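The group at Raltham has its office above a tire shop, and the stairs are steep enough that our guest stopped halfway up to catch her breath and laugh about it. She looks after the people who go into homes with a pair of hand-held grippers and do ordinary chores with them, so that a learning system has something to learn from. She asked that we leave her name out of this, as she feels the credit belongs to the whole crew, and she poured the tea before I could get my coat off.

I wanted to know first how a person comes to this kind of work. "I was a home health aide for years," she told me, "so I'd already spent most of my life in other people's bedrooms, picking things up and putting them where they go. When Plirnier started up I thought, well, I can do that! And then they handed me the grippers and I couldn't pick up a sock." She practiced at her own kitchen table all that April, mostly on spoons and dish towels, until her wrists stopped complaining.

Plirnier is the name of the project, and its first goal was 300 homes' worth of tidying. They are now at 816 recorded sessions, from Raltham itself out to the farm roads past Jasdale, and she talks about some of those houses the way other people talk about vacations. A session runs almost 5 hours with breaks, and she insists on the breaks.
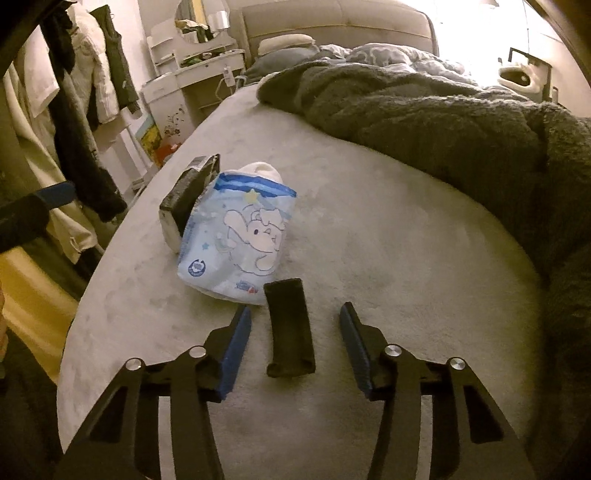 Bedrooms are her favorite, and she'll tell you why at some length if you let her. "A kitchen has rules. The plates go with the plates. But a bed is where everything in the house ends up by afternoon, and every family has its own idea of what belongs there." She likes it when the things on a bed don't match. A soft, rumpled package with a cartoon puppy on the front, lying right up against something black and squared off at one end, is to her mind worth more than a whole row of neat boxes, for the two ask for quite different handling. "You come in with the fingers wide open, and you have to decide how you're going to close them. That deciding is the part we're after."

I asked whether people tidy up before the crew arrives. She put her cup down. "Oh, always, and we beg them not to! We call ahead, we send a note, and still there's somebody's grandmother running the vacuum when we pull into the driveway." The crew won't mess a room up on purpose, she said, so if a house is spotless they just ask where the laundry is -- there is always laundry.

What about mistakes? Early on, every dropped item meant starting over, and people got tense and moved like they were carrying soup. It was someone on the Fiore team, who handle the sorting and labeling from the other side of the county, who asked them to keep the drops in. "They wanted to see us drop it and go back for it. I can't tell you what a relief that was. Everybody's shoulders came down."

She does have complaints. The grippers get heavy by late afternoon, fleece blankets make her want to cry, and she would dearly like a better case, as the one they have now has had its latch replaced 3 times. She is also tired of being asked when the robot will be finished, mostly by her brother-in-law.

"I tell him I'm not building the robot," she said, getting up to fill the kettle again. "I fold the towels. Somebody else can tell him about the robot." She had a house in Jasdale to get to by four, with bunk beds, and she was already wondering how she'd reach the top one.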